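Progress report to the Tridport Arts and Crafts Fund
Project: Ludus, a stitch-along mystery game
Prepared by Raymonde Lavoie, Mar 15, 2022

We are past the halfway mark and I am very pleased with where we've got to. Ludus now has all its clue cards written, the patchwork blocks are drafted in two sizes, and the first proper playtest ran from start to finish without anyone getting hopelessly stuck. The grant has paid for card printing, fabric and the hire of the hall, and we have spent 653 pounds of it so far.

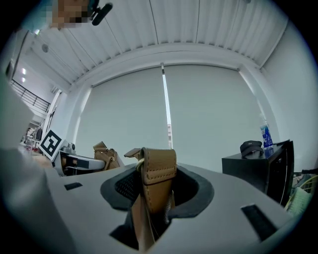 The bag-making chapter is new since my last report. Several players asked for a clue round that wasn't patchwork, so Aileen Evangelista has written one in which each suspect owns a different bag. A tan leather strap with light stitching along the edges, folded over a small gold-coloured ring, is just the sort of detail we want players to notice and copy in cotton webbing. She has drafted two versions, and the easier one can be sewn on a basic machine.

Printing took longer than planned. Flurkodix sent proofs in which the green and blue suit backs were almost the same, which would have given the culprit away by the third block - or driven people mad. The corrected proofs are lovely, and we have ordered 1,000 cards. 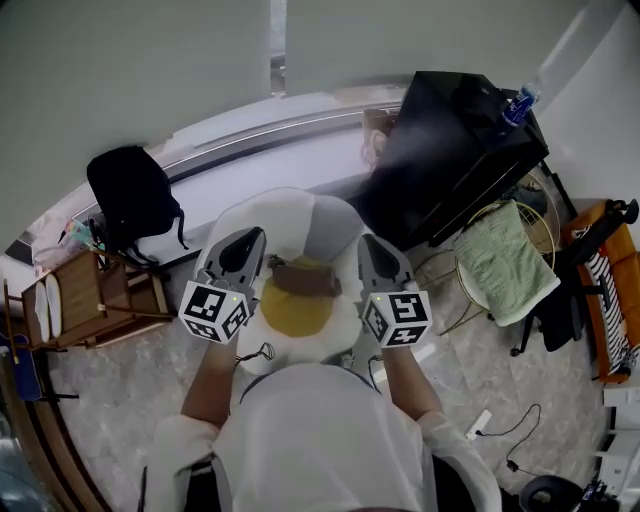 The corrected cards also have larger type, as two of our older players asked for. Each boxed set will hold the cards, a score pad and the block patterns, and we should be able to keep to the price in our application. Mrs Đỗ at the fabric shop has offered to show the finished quilt in her window, and I said yes before she'd finished the sentence! 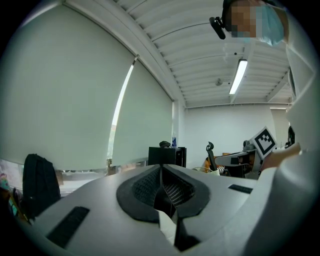 Sign-ups are the best news of all. We have 90 names down for the spring round, some of them complete beginners, so I have asked for a second helper at each session. The helpers' budget stands at 385 pounds and should cover this.

Still to do before the end of March: final check of the bag pattern, packing the boxes, and the answer sheet, which I am keeping locked in my desk.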